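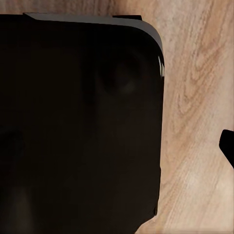 Drivia Two-Arm Home Unit: Grip Hold Fault and Replacement Finger Set

Posted in March by Jozefína Kováčik

The Drivia is our two-arm unit for light household pick-and-place work. It is sold with black two-finger grippers, a wall charger and the Carnia control software. This page covers the unit as it ships now, the fault found in earlier units, and the parts that fix it.

The fault

On units built before the change, the right gripper can lose holding force without reporting it. The software goes on showing a closed grip while the motor current drops to idle. If the arm is holding something when this happens, the object can slip or fall.

We traced the problem to a position sensor made for us by Teixeira. After long holds the sensor drifts, and the controller reads the drift as a finished grasp. In our bench tests the drift showed up after 125 seconds of steady holding. We checked 1,167 gripper boards and are replacing every one from the affected batch, including boards that passed.

There is no fault in the left arm, which uses a different sensor.

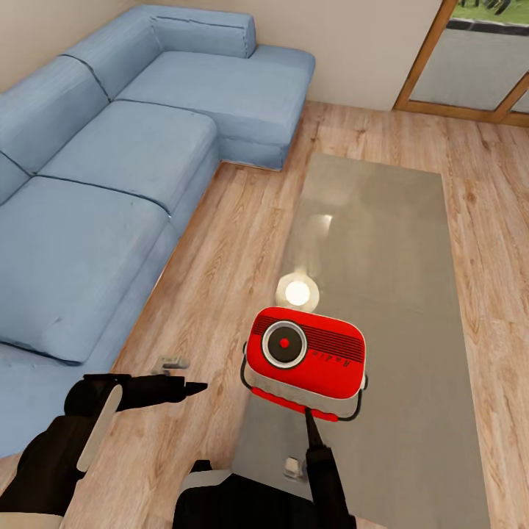
Itireck Home Robotics | Service and Spare Parts Department

Simulation work for the fix is done in a furnished living room model. Typical jobs are lifting a red radio over the glass coffee table and reaching down between the table and the sofa. Glass tops are a concern with this fault. Until your unit is repaired, do not let it carry anything over glass, and keep children and pets out of reach of both arms.

How to check your unit

Open Carnia and go to Arms, then Right, then Board. If the board revision is 16 or lower, the unit is affected. Stop using the right gripper for holds and order the kit below. If the page shows no revision number, treat the unit as affected.

Do not try to correct the fault by raising the grip force setting. This heats the motor and does nothing for the sensor.

Replacement kit

Right finger set, sensor board, four screws and a hex key. Fitting takes one person and no special tools. Switch the unit off at the wall and lower both arms before you start. Run the calibration routine when you finish, then do 200 open and close cycles with nothing in the gripper.

Free for affected units. Return the old board in the same box.

Comments

Réjean MacLeod: Mine shows revision 14. It dropped a mug in January and I put it down to a bad grasp. Kit ordered.

Jozefína Kováčik: Please send us the log from that day if you still have it.

pkettle: Calibration stopped halfway the first time. Worked after a restart.

Related items
Drivia wall charger
Left finger set
Gripper pads, pack of two
Carnia release notes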